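The Slow Way Is Still Teaching
By Niloufar Asadi

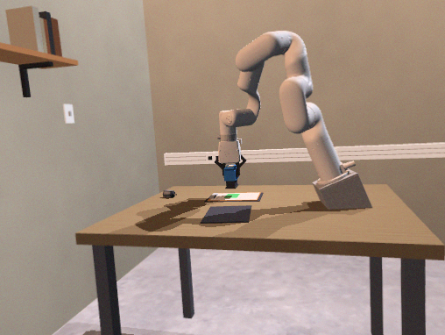
A simulated arm holding a small blue block over its table.

My aunt taught me to fold dumplings by putting her hands over mine and moving them. She did not explain much. I think of her often at work, where for the past two years I have spent a good part of each week steering robot arms by remote control so that they can learn to pick things up and put them down again.

People imagine this is quick. You show the machine once, it nods, so to speak, and off it goes. At Cultwood, where I started, we recorded 375 demonstrations of one simple placing task before anyone thought of training on them, and when we sat down and watched them back we threw out 225. Some of the bad ones were mine (most of the ones from before coffee, I'm sorry to say). They weren't failures, exactly. The block got where it was going. But I had hesitated on the way down, or swung wide for no reason I could remember, and an arm that learns from me will learn my dithering along with everything else.

Setareh Nazari, who trained me, used to make newcomers guide a real arm by hand for a week before they were allowed near the remote controls. I grumbled about it at the time. Now I think every shop should do it! When you have your palm on the wrist of the thing you feel where it is stiff and where it would rather not go, and you stop asking it to move like a person. Later, when you are steering from a chair and looking at a simulated table on a screen, you carry some of that feeling with you.

I do like the simulated tables, I should say. You can drop a block fifty times and never bend down to look for it. What worries me a little is how easy they make it to be careless — if a bad run costs nothing, you stop minding bad runs, and they pile up in the folder with the good ones.

There is a fashion just now for collecting as much as possible and letting the computer sort it out. Arash Alipour and I have argued about this over many lunches, and he may well be right for the very big projects. For a small team with one arm and one job to teach, I would still take 50 careful demonstrations from somebody who is rested and paying attention. Pay that person properly, too, and let them stop when their hands get tired. My aunt always put the tray away when she saw my folds getting sloppy, and we went back to it the next morning.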